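Arkdale Produce Basket and Tray Notes

README

Last revised July 26, 2018
Maintained by Danang Tambunan and Eglė Mägi

What this is

This folder holds pictures and written notes on how fruit and vegetables are kept and moved between plastic baskets and display trays. It was put together for the Arkdale produce handling project and is meant for people who stock small greengrocer displays, lay out practice counters, or need reference material on how produce sits in ordinary containers.

The notes started as a few pages that Eglė kept beside the counter. Danang typed them up and sorted the pictures into folders. Most of the wording is still hers.

There are 1,000 pictures in the main set and 100 in a smaller set that we checked by hand. If you only want a quick look, start with the small set. It has the same folder layout and opens without trouble on an older laptop.

Folder layout

readme.txt - this file
pictures/main - the full set
pictures/checked - the smaller set
notes/items.csv - one line per item, with its plain name and colour
notes/containers.csv - one line per container type
notes/corrections.txt - mistakes found after the first copy went out

Picture names run in plain number order and carry no meaning beyond that. Don't assume two neighbouring numbers show the same moment. We renumbered everything once in April and the old numbers are gone.

Containers

Two kinds of container matter here, baskets and trays. Everything else is filed under "other" and can be ignored for most purposes.

Baskets are the moulded plastic kind with slotted walls and handle openings. They are a pale colour somewhere between mint and aqua, depending on the light, and we record them all as "light blue-green" so that the colour column stays usable. If you are sorting by colour, treat mint, aqua and pale blue as one value. We tried splitting them and gave up after finding the same basket under three names.
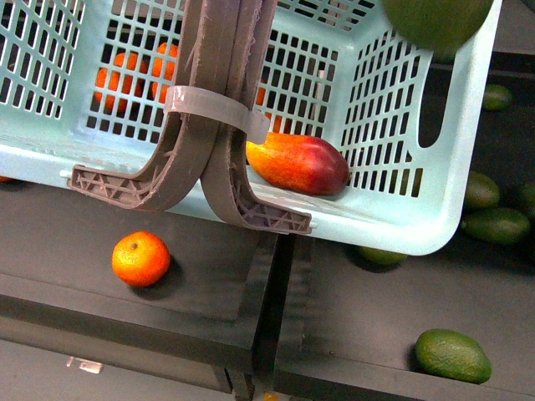

Soft-skinned fruit should go in on its side and be left to settle. Mangoes in particular roll toward the low corner when a basket is tilted, and a ripe one will mark if something heavier comes down on top of it. Our rule is one layer for mangoes, peaches and plums. Apples and oranges can be stacked two deep. Potatoes can go as deep as you like as long as you can still lift the thing.

Colour in mangoes is recorded by the whole skin, and it is common for a single fruit to run from yellow through orange to red. Enter these as "mixed". Don't enter the side that happens to be facing up. The first version of items.csv did it that way and had to be redone.

Trays are shallow and dark, with a flat floor and low sides. They sit next to one another on the counter, and each is meant to hold one kind of produce. Greens go in their own tray and stay there. Eglė likes dark trays for display, as pale vegetables show up well against them and a bit of dirt doesn't. The drawback is that dark produce gets lost. Eggplant and black grapes are hard to pick out in a dark tray under shop lighting, and you will find more errors in those rows than anywhere else in the notes.

Moving produce from basket to tray

The method below is the one used at the Arkdale counter. Other shops do it differently and we make no claim that ours is best.

Clear the tray first. Take out loose leaves, stems and anything left over from the last lot, then wipe the floor of the tray with a damp cloth. Dry it before filling. Moisture trapped under fruit is the main cause of soft patches by the next day.

Bring the basket close to the tray before tipping. A long drop bruises fruit, and it also sends round items over the low sides into the next compartment. Tip slowly, with the near rim lowest, and stop once the first few pieces have moved. Spread them out by hand and then tip again.

Long items such as cucumbers and carrots don't tip well. They bridge across the opening and come out all at once. Lift them out in small bunches and lay them the same way round.

Leafy greens should never be tipped. Lift them from underneath, shake off any loose water over the basket, and set them down stem end first.
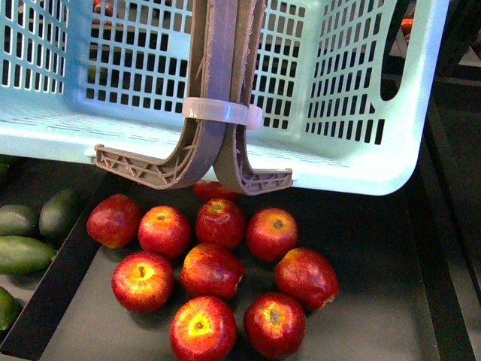 When a piece lands in the wrong compartment, put it back straight away. Leaving it until the end sounds quicker, but by then it has usually worked its way under the greens and the leaves tear when you dig for it.

Once the basket is empty, check the corners. Grapes, small tomatoes and garlic cloves collect there. Slots in the walls also catch thin stems, and these should be pulled through from the outside so they don't snap off and stay behind. Stand the basket on end to dry after washing. Stacked wet, the baskets stick together and hold water in the rims.

How items are named

We use plain shop names. Capsicum is entered as capsicum, with "pepper" in the alternate column. Zucchini is zucchini. Coriander covers both leaf and root. Anything sold by variety is entered by its general name first, so a Kensington Pride goes down as "mango" with the variety after it, if known. Where we couldn't tell the variety we left the column blank, and that is most rows.

"Greens" is used as a catch-all where the leaves can't be told apart. It isn't a good name and we know it. If you can identify what is in one of those rows, send it through and we'll fix it in the next copy.

Each row in items.csv has six columns: picture number, plain name, alternate name, colour, container type and a remarks column. The remarks column is free text and spelling in it has not been checked. Danang's remarks are short. Eglė's run on a bit, and some are in note form from the counter, such as "move to front" or "too many, take half back". They have been left in because people asked for them.

Container types

basket - pale plastic, slotted walls
tray - dark, shallow, low sides
tray, greens - a tray compartment holding leafy or green produce
other - bags, cartons, bench surface

Baskets are entered as baskets even when empty. A tray with nothing in it is still a tray and gets its own line, with the item name left blank.

Known problems

Part of an item may be out of view. We enter it if the visible part is enough to name it, and leave it out if not. Two people doing this will not always agree, and the small set was checked by both of us for that reason. Where we disagreed we kept the more general name.

Shadows inside baskets make red fruit look brown. Check the remarks before deciding that something has spoiled.

Ripeness is not recorded. We tried a simple scale and found we were mostly guessing from colour, which is no good for mangoes and worse for avocados.

Weights are not included. The scale at the counter was out for part of the period and we would sooner leave the figures off than publish bad ones.

The first copy had a fault in containers.csv where the tray rows were repeated. If your file has 3,000 lines you have the old one. Delete it and take the current copy.

Using the material

You can use the pictures and notes for teaching, staff training, signs and your own research. Please mention the Arkdale notes somewhere if you publish anything based on them. Don't sell the set on as it stands.

If you add rows of your own, keep them in a separate file with the same column order. It makes joining them up much easier later. The container names should be kept exactly as listed, in lower case, as the sorting script at Nosideck reads them literally and drops anything it doesn't recognise.

Corrections

Send corrections to Danang with the picture number, what the row says now and what it should say. One correction per line is fine. Corrections to names are usually made within the week. Changes to container types take longer, as both files have to be altered and checked against each other.

Questions on the handling notes - tipping, layering, washing and so on - should go to Eglė. She is at the counter most mornings and answers messages in the afternoon.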